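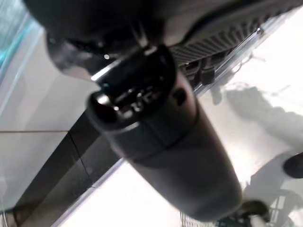 Load-in and first cue-to-cue, 2024-07-06

Got to the Irkedari at eight. The dock door was already up and the Furnora truck was backed in, so we started on flown pieces straight away. The house is older than the drawings claim. The grid has been patched at least twice, and the upstage battens sit four inches off the positions on the plan I was sent. I re-marked the line plot by hand and shifted everything from the river cloth back by one set.

The puppet company for Bulevov works at a scale I have not lit before. The largest figure is the ferryman, run from a bridge above the set on long rods. The bridge is a rental unit from Furnora with a plywood deck and a rail on the upstage side only. With the operators leaning over the open edge, their forearms come down into the top of my side light, and at full intensity you see sleeves before you see the figure. Lowered the head-high booms by one hole and put a top cut on all the shutters. Sleeves mostly gone. The ferryman's hat is now a little dark, which the director says she prefers.

Focus took until one. Hung 82 units against a plan of 82, no spares left on the floor. Two of the older profiles would not hold a hard edge after warming up, so I swapped them into the backlight wash, where it matters less. The color in the mid-stage sides is a pale steel that looked fine in the shop and reads green on the painted faces. The faces have a yellow undercoat. Changed it for a lighter blue with a touch of lavender and will look again tomorrow with the second cast of puppets, whose paint is newer.

Lunch was short. Ate on the fire stairs and rewrote the follow-on times for the storm.

Sound had the hall from two until quarter to three. The score for Bulevov is played live by a quartet in the pit, plus a bowed zither that the Khondokar workshop built for the original tour. The zither is quiet. It needs a close mic, and the mic picks up the bridge creaking whenever an operator shifts weight. The carpenters put felt under the deck bolts, and the noise dropped enough that it disappears once the cello is playing. In the silent section before the drowning you can still hear it from row F forward.

Cue-to-cue began at three. Goal was the whole first act, 96 cues. Reached cue 71 by the dinner break. Most of the lost time went on the transformation, in which the bride figure is exchanged for her fox double behind a moving screen. The exchange takes the operators 4 seconds. My fade was written at six, so the fox was standing in the open, half lit, with its head still facing the wrong way. Split the cue: a snap out on the screen side, then a slow build from the floor units on a delay. It took three tries to get the stage manager's call and the zither entry to agree. The call is now on the bow lift and not on the note.

The floor units are still a problem. They throw the rod shadows straight up the river cloth. Some of that is handsome, and the director wants it kept in the fox scene, but in the wedding it looks like scaffolding. Options are to drop them to 45 percent and lose the underlight on the chins, or move them a foot downstage and trip the dancers. Left them low for now.

Ran the first ten minutes with costumes after dinner. The white robes on the chorus puppets bounce far more than the muslin stand-ins did. Took the front light down a point and a half and recorded over the morning levels. Saved the show file under a new number and copied it to the backup desk.

To do before the half tomorrow: finish cues 72 onward, glow tape on the bridge steps, check the green again, ask Furnora if the bridge can have a second rail in time for the September dates. Out of the building at eleven twenty.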